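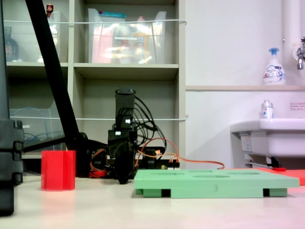 Gripper comparison, first round: Graver against Correa

The bench at Trolcombe has been given over to grippers since April. The question was a narrow one: for small parts that have to be picked up and set into a matching opening, is it worth giving up the stiff parallel jaws (the Graver set) for the soft rounded fingers (the Correa set)? Both bolt to the same wrist bracket and both run off one servo, so the arm, the controller and the motion files could be left alone between runs.

Total logged attempts stand at 3,452. Of those, the first 1,000 were used only for tuning closing position and current limit, and they are left out of everything below.

Setup. The arm is the usual servo-and-bracket build. Its controller board rides on top of the upper section, which keeps the servo leads short but puts the wiring in the way of anyone reaching in to reset a part. A shape-sorter board was the main target. We picked it for a simple reason: a round part forgives a bad wrist angle, a square one forgives very little, and a cross forgives almost nothing. The cup was a secondary target and was used for checking grip width and wall pressure.

Grip. The Graver jaws hold a flat-sided block with very little movement. Once closed, the part stays where it is, and the controller can treat part and wrist as one body. The trouble is on approach. If the jaws come down slightly rotated relative to the block, one edge touches first and the block turns on the table before the second jaw arrives. The part is then held firmly at the wrong angle. 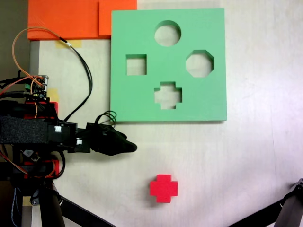
The Correa fingers behave the other way around. They tolerate a poor approach, closing around an arm of the cross and settling into the inside corner even when the wrist is a few degrees off. What they give up is stiffness at the moment of insertion. When the cross touches the rim of its hole, the fingers flex and the block tips. With the current limit raised, tipping drops but the servo runs warmer, and Efraín Rengifo stopped one Saturday session early on that account.

Insertion. Over the cross hole, in matched blocks of 100 attempts each, the two sets came out closer than expected. Graver failures were mostly angle errors made at pickup. Correa failures were mostly tipping at the rim. A short search motion at the rim - down, small twist, down again - helped the Correa set a good deal and did almost nothing for the Graver set. For the round part there was no difference worth reporting. The octagon was run with the Graver jaws only, so there is no comparison to give for it yet.

Controller. All runs used Flasamero with the stock position loop. Servo load is read back but is only used as a cutoff. Reading it during the search motion would be the obvious next step, but at present the polling rate is too low to catch first contact at normal speed. Slowing the last part of the descent gets around this and makes each cycle noticeably longer.

Wiring. Over 24 of the logged failures had nothing to do with the gripper. A lead near the wrist joint was pulling at full extension and causing a brief dropout. Leave slack at the wrist, but check that the loop can't get under the fingers at table height. Please also check the small connectors on the wrist servo housing before starting a session, as they work loose.

Next round covers the square part with both sets, then the cross again with a thinner pad on the Correa fingers. Pad files and the run log are in the shared folder under the gripper name. Anyone planning to use the bench should leave the base bolted where it is, or the board position will have to be taught again.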